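# Pastevach (memory model)

**Pastevach** is a segmented memory model for small 16-bit processors, first used on the Morkaveo board computer and later on a handful of machines that copied it. Addresses made of two parts, a bank and an offset. Best known today for its odd wraparound rule and for the amount of old code that depends on it.

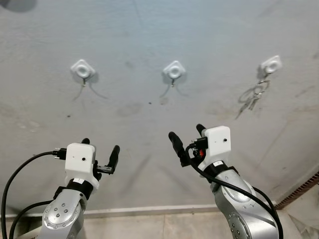
The name covers both the hardware scheme and the set of coding habits that grew up with it. Older manuals use it only for the hardware. Later writers are loose about this, and the article follows the later use except where noted.

## Background

The Morkaveo was built by Arriaga, a maker of control boards for printing equipment. Its processor could only hold 16-bit values in a register, so a plain address reached 64 KB and no further. Print jobs needed more. Arriaga's first fix was a bank switch: write a number to a port, and the upper half of memory changed to a different block. It worked but interrupts were a mess, becuase an interrupt routine had no way to read back which bank was in use.

The design that replaced it is credited to Zyanya Robles, then working on the board's monitor program. Her notes put the bank number in a register that could be read, saved and restored like any other. First working boards in November. The older port was kept for one more revision and then dropped.

## Address format

An address has 2 parts:

- **Bank** — picks a block of memory. Held in a bank register.
- **Offset** — position inside the block, 16 bits.

The bank value is shifted left and added to the offset. Blocks overlap, so the same byte can be reached through more than one pair of values. Comparing two pointers directly is therefore unsafe. Both have to be reduced to the same form first, and plenty of programs skipped that step.

There are separate bank registers for code and data. The stack shares the data bank. This was a cost decision and is the most common complaint about the model: changing the data bank moves the stack too, so interrupts have to be held off until the old value is back.

## Wraparound

When an offset runs past its top value it goes back to zero in the same bank. It does not carry into the next one. A copy loop that crosses the line overwrites the start of its own block without any error.

The rule was kept on purpose in later boards. Some programs used it for ring buffers, with the buffer filling a whole bank and no bounds check at all. Fast, and very hard to move to anything else.

## Near and far calls

A near call pushes the offset only. A far call pushes bank and offset and takes 17 clock cycles on the original part. Programmers grouped routines by bank to avoid far calls, and the Jundwood assembler did part of this by itself from its second release on. Jundwood's listing files mark each far call with an `F` in the left column, so slow spots were easy to find on paper.

Mixing the two kinds was a steady source of crashes. A routine entered by a far call and left with a near return leaves the bank value on the stack, and the next return jumps to it.

## Protection

None in the original. Any program could write any bank register. A limit register was added on the last Arriaga revision, which trapped writes above a set bank but did nothing about reads. The monitor program left it turned off by default, and almost 400 copies of the board are thought to have shipped with a monitor that could not turn it on at all.

## Later use

Boards with a flat address space replaced the Morkaveo line. Pastevach code lived on through a compatibility mode that kept the overlap and the wraparound but ran far calls at near-call speed. Timing loops written against the old figure broke, and patches went round for the main print drivers.

Emulators vary. Most get the address math right, fewer handle a bank change in the middle of an interrupt, where the original hardware delays the change by one instruction. Software that saves the stack pointer straight after a bank write relies on teh delay.

## See also

- Bank switching
- Memory segmentation
- Ring buffer
- Calling convention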